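Natte à tuiles sur le lit : notes après une saison

J'ai ressorti la natte à la fin du mois de juillet dernier, pendant la première série de nuits trop chaudes, et je ne l'ai rangée que bien plus tard. Plusieurs personnes m'ont demandé comment elle se comportait à l'usage. Je regroupe mes notes, avec la méthode de pliage du linge noir qui a fini par s'y greffer.

Le modèle vient de chez Trullell. Petites tuiles rectangulaires, orange tirant sur le beige, aux arêtes légèrement arrondies, montées en rangs réguliers. L'intervalle entre deux tuiles est étroit et c'est lui qui fait tout le travail : la natte s'enroule bien dans un sens, beaucoup moins dans l'autre. Yasuo Nagano, qui en utilise une depuis plus longtemps que moi, la roule toujours dans le sens des rangs. J'ai essayé l'autre sens, je ne recommence pas.

Pose. Le drap d'abord, tendu, puis la natte par-dessus, déroulée depuis la tête du lit. J'ai gardé le drap rose à grandes fleurs, dont le bord retombe sous la natte. Un drap trop lisse la laisse glisser de quelques centimètres par nuit. Avec un coton un peu usé, le glissement devient négligeable.

Surface de travail. Je plie désormais dessus. La natte est plus ferme que le matelas seul, le tissu ne s'enfonce pas et les rangs de tuiles servent de repère d'alignement. Pour le noir, il y a un avantage annexe : les peluches se voient tout de suite sur un fond clair. 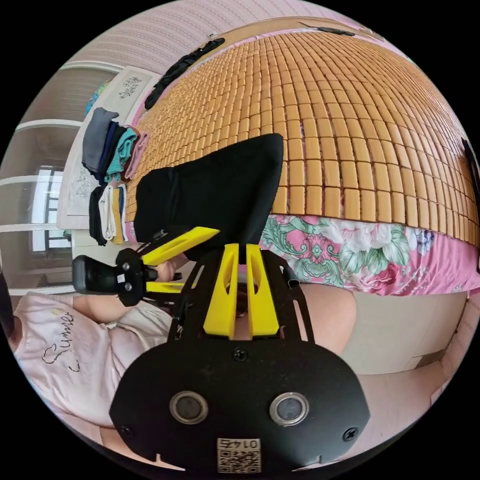

Le pliage lui-même se fait en 2 temps. On rabat les côtés vers le centre, on lisse à plat de la main, puis on replie dans la longueur sans marquer le pli. Le bord supérieur reste arrondi, ce qui me convient : un pli écrasé sur du noir laisse une ligne brillante au bout de quelques lavages. Chiyo Fukuda préfère rouler. Pour un sac de voyage, elle a raison. Dans un tiroir peu profond, le rouleau se déforme et prend plus de place.

Entretien. Chiffon humide bien essoré, dans le sens des rangs, puis séchage à l'ombre pendant 48 heures, natte suspendue sur toute sa largeur. Je passe ensuite une brosse souple dans les intervalles, où la poussière s'accumule. Pas de savon, ou alors très dilué. Le produit Clavetti que j'avais acheté pour l'occasion laissait un film collant et je m'en sers maintenant pour le carrelage.

Défauts constatés. Le poids, d'abord – on ne la retourne pas d'une seule main. Les cheveux longs se prennent parfois entre les tuiles. Enfin, elle est franchement froide dès que la température de la chambre baisse, et je la remplace alors par une simple couverture.

Reste à trouver une housse de rangement assez longue. Celle de chez Sakai ferme mal une fois la natte roulée.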